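# Tular: registro acústico de turberas y bosque ribereño

Tular reúne grabaciones de campo tomadas en humedales y bosque de ribera, con etiquetas de presencia de aves y anfibios. El conjunto está pensado para trabajos de seguimiento de hábitat y para comparar parcelas drenadas con parcelas restauradas.

## Contenido

- 4000 fragmentos de audio en WAV, mono
- Una tabla de etiquetas (etiquetas.csv), separada por punto y coma
- Una tabla de parcelas con tipo de suelo, cobertura vegetal y estado del drenaje

Los fragmentos proceden de seis parcelas repartidas entre dos cuencas, Becerra y Drirkeo. Las coordenadas se publican degradadas para no exponer zonas de cría. El campo parcela_id es estable entre versiones; fragmento_id no lo es.

## Etiquetado

Cada fragmento lleva dos anotaciones independientes. Si no coinciden, el campo acuerdo vale 0 y se conservan ambas. La ausencia de etiqueta no equivale a ausencia de la especie: con viento fuerte o lluvia, los cantos débiles se pierden y el fragmento se marca como ruido_alto.

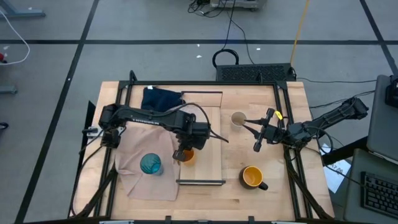 Según Fustness, la columna ruido_alto debería ser gradual, porque en las parcelas de Drirkeo el agua corriente tapa a los anfibios durante casi todo enero y el valor binario descarta material aprovechable. La propuesta sigue abierta. Mientras tanto se recomienda no filtrar por esa columna en estudios de anfibios y revisar el espectrograma.

## Limitaciones

- Becerra está sobrerrepresentada en las horas del amanecer.
- No hay grabaciones nocturnas en las parcelas drenadas.
- Las etiquetas de anfibios llegan a género, salvo indicación en el campo notas.
- No debe usarse para estimar abundancia.

## Uso

Las particiones de entrenamiento y prueba se hacen por parcela. Mezclar fragmentos de una misma parcela en ambas infla los resultados. Los errores de etiqueta se comunican indicando fragmento_id y versión.

Proyecto Tular | Contacto | Aviso de derechos | Volver arriba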